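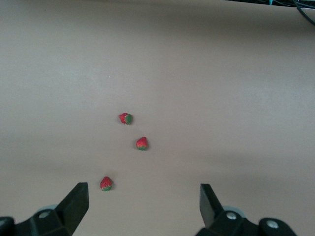
Three strawberries and the Clernell gripper, open day at Benside

August 2021

Feet are killing me, but I want to get this down before I forget half of it. Went over to the open day at Benside with Higinio Ventura, who has been going on about it since May. He drove, which meant we got there forty minutes early and sat in the parking lot eating his crackers.

You sign in, they give you a paper badge (mine said LAURA, which is not my name, and I wore it all day), and then you wander from table to table. First up was a big caged thing from Pramdale that stacks boxes. Loud! The man there said it had moved 1,000 boxes the day before with one jam. Higinio asked what happened with the jam and got a very long answer, so I slid off on my own.

The one I liked best was the little fruit picker-upper from Clernell. It's just a gripper with two flat black fingers and a plain pinkish-beige table for it to work on, and that day it was strawberries. Small ones, bright red, green caps still on, all lying at different angles. I think that was the hard part, because a strawberry on its side is a different shape to grab from one with its point up. I stood there way too long with the rest of the gawkers, leaning in every time the fingers opened.

Tiburcio Serrano was running it. Very nice, sunburned nose, talks with his hands. He told us they had logged 323 tries that week and he was hoping to get to 1,000 by the end of the month. I asked how many berries got squashed and he laughed and said the early ones went in a smoothie. Then he showed us the squeeze setting on his laptop and let a little girl in front of me turn it down with the arrow key. She was thrilled. Her dad wanted to know if it could do raspberries. Tiburcio made a face and said ask him next year.

I watched one pickup all the way through. The arm came down so slowly I was holding my breath, the fingers closed, up it went, and it set the berry in a paper tray at the side. Everybody clapped, for one strawberry! Next go it missed and pushed the thing an inch along the table and people groaned like it was a ball game. I'd have stayed for another hour if there had been a chair.

Lunch was from the Olvera truck outside. They had planned for 200 people and there were plainly a lot more of us than that, so no rice left by the time we reached the window. I had the beans and a lemonade. Higinio had two of everything else.

In the afternoon there was a talk about sensors that I mostly did not follow – the room was warm and I may have closed my eyes for a bit. Picked up a pen and a tote bag on the way out. Higinio wants to write to Tiburcio about his cousin's plum orchard and I said I would help him with the email, so that's tomorrow after the dentist. Also need to buy strawberries, I've been wanting some ever since.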